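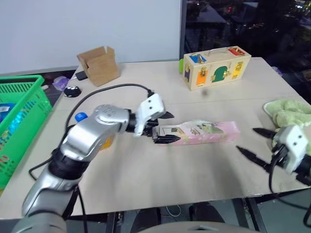

Je vous préviens tout de suite, je suis arrivée chez Pidine avec une mauvaise foi totale. Un kit à deux bras pour ranger une table encombrée, franchement, j'ai deux enfants pour ça (enfin, en théorie) !

Pascal Guérin, qui vend le kit Gullavex dans toute la région, m'a laissée jouer avec pendant un après-midi d'août. Le prix d'abord, parce que c'est ce que vous voulez savoir : 1 628 euros la formule de base, 196 de plus pour l'assistance à distance la première année. On est loin du gadget de Noël, mais j'ai vu des aspirateurs plus arrogants.

Ce qui m'a plu, c'est la prise en main. On guide les pinces, on recommence, on râle un peu, et au bout de 20 minutes je déplaçais des boîtes en carton avec une fierté ridicule. 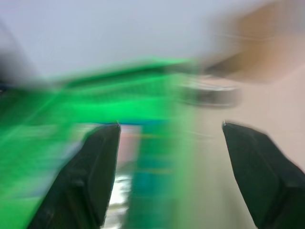

Les gestes rapides, par contre, demandent du doigté, et j'ai vite compris qu'il valait mieux ralentir à l'approche d'un objet. Kimutai Mabula, le formateur, conseille de commencer par les grosses boîtes bien rigides et de garder les petites bricoles pour le lendemain. Je n'ai pas écouté, évidemment.

Côté reproches : la notice est traduite à la truelle, et le module Mazza, celui qui enregistre vos séquences, plafonne à 200 gestes. Pour aller au-delà, il faut repasser à la caisse !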